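Irwood Museum of Everyday Life
Learning pages for ages 8 to 11

Putting things in their place: how people store and carry food and drink

Look around any kitchen and you will find things that were made to hold other things. A jar holds jam. A drawer holds spoons. A tray holds nothing for most of the day, and then it may hold a whole tea. These objects are called containers, carriers and storage furniture. The museum collects them, and these pages explain how they work.

This page was prepared by the Learning Department and last checked on 21 January 2021. Words in capital letters are explained in the word list at the end.

Why do we need containers?

Food and drink are difficult to look after. Water runs away if it is not held. Flour blows about. Biscuits break when they are knocked, and they go soft when damp air reaches them. A container has to solve the problem of the particular thing inside it, and this is why a bottle and a biscuit box do not look alike.

Long ago, people used what they could find near home. Hollow gourds held water, clay pots held grain and woven baskets held bread. Later, people learned to make glass, metal and card into shapes of their own choosing. The job of the container stayed much the same.

Bottles

A bottle usually has a wide body and a narrow neck. The body holds the drink. The neck makes the stream thin, so that it can be aimed at a cup. A narrow neck also needs only a small stopper or cap to close it.

Try this with a grown-up. Fill a bowl and a bottle with the same amount of water and pour each one into a beaker over the sink. Which of them spilled more? Write down your result and compare it with a friend's.

Bottles stand upright because they have a flat base. If a bottle is tall and its base is small, it is easy to knock over. Makers think carefully about this. A bottle with a broad, heavy base is more STABLE than one with a light, thin base.

Boxes

Boxes suit dry foods. They have flat sides, so they fit against one another on a shelf with very little space wasted. Round tins leave gaps between them, as you will see if you push four together and look down from above.

Flat sides are also good for printing. A box can carry the name of its maker, a picture of the food and a list of what is in it. By law, many foods must be labelled with their ingredients. This is especially important for people with allergies, who need to read the list before they eat.

Shortbread is one food that is often sold in a box. It is made from flour, butter and sugar. It has a great deal of butter in it, which makes it crumbly, and a stiff box helps to keep the pieces whole on their journey from the bakery to the shop.

Drawers and cabinets

A drawer is a box without a lid that slides in and out of a piece of furniture. The furniture around it does the work of the lid. When the drawer is shut, dust stays out and light stays out too.

Before drawers were common, many families kept their belongings in a chest. A chest opens at the top, so anything at the bottom is hard to reach. Everything above it must be lifted out first. With drawers, each layer can be opened separately.

Every drawer needs something to pull. It may be a round knob, a ring or a bar handle. A bar handle gives room for several fingers, and this is helpful when the drawer is heavy. On a small cabinet, it is sensible to put heavy things in the lowest drawer. The cabinet is then less likely to tip when a drawer is opened.

Many cabinets are made of wood. The lines you can see in wood are called the GRAIN. They come from the way the tree grew. Oak has a grain that is easy to see, and people have valued it for furniture for hundreds of years.

Trays

A tray is a flat surface for carrying several things at once. The most important part is the RIM, the raised edge that goes all the way round. Even a low rim will stop a cup from sliding off, and it will hold back a small spill.

Trays come in many shapes. A rectangular tray makes good use of the space on a table. Rounded corners are easier to wipe clean than sharp ones, where crumbs can collect.

A white tray, a red box of Walkers shortbread, a red bottle and a wooden cabinet with two drawers are together on the grey table below. Think about which would be best for dry biscuits, which for a drink, and which for carrying them both to another room.
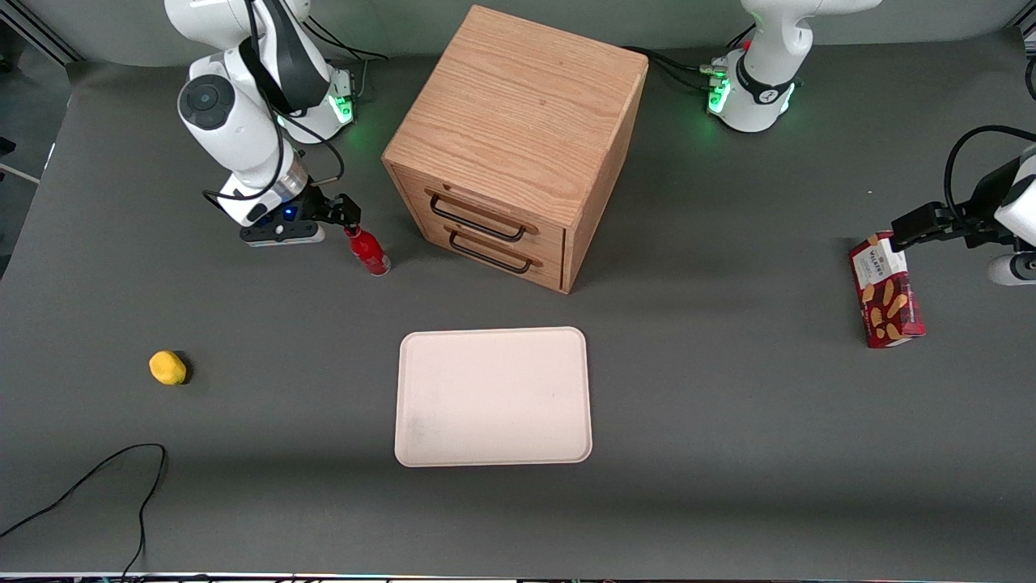 How to load a tray

Carrying a tray well takes practice. In large houses of the past, young servants had to learn it before they were allowed to serve at table. The rules are still useful.

1. Put the empty tray down on a flat surface before you begin.
2. Place the heaviest thing in the middle.
3. Put lighter things around it, and keep the two sides as even as you can.
4. Stand tall things close to the centre, away from the rim.
5. Hold the tray with both hands and keep it level.
6. Look where you are going. Ask someone to open the door for you.

Never carry hot drinks on a tray unless an adult has said that you may.

Something to measure

Choose a drawer at home and ask permission to measure it. Write down its width, its depth from front to back, and its height, all in centimetres. Multiply the three numbers together to find its VOLUME. A drawer 30 centimetres wide, 30 centimetres deep and 8 centimetres high has a volume of 7,200 cubic centimetres.

In the museum

The Karam Gallery on the first floor has 383 objects on display, including 80 trays made of wood, tin and papier mâché. Visitors may open the drawers of the Nesell cabinet, which holds kitchen tools from different countries. Please close each drawer gently before opening the next.

School groups may book a handling session, in which pupils pack and unpack a picnic basket. Teachers should write to Hussam Azar in the Learning Department.

Word list

GRAIN: the pattern of lines in a piece of wood.
RIM: the outer edge of something, such as a tray, a cup or a bowl.
STABLE: steady and not likely to fall over.
VOLUME: the amount of space inside something, or the space it takes up.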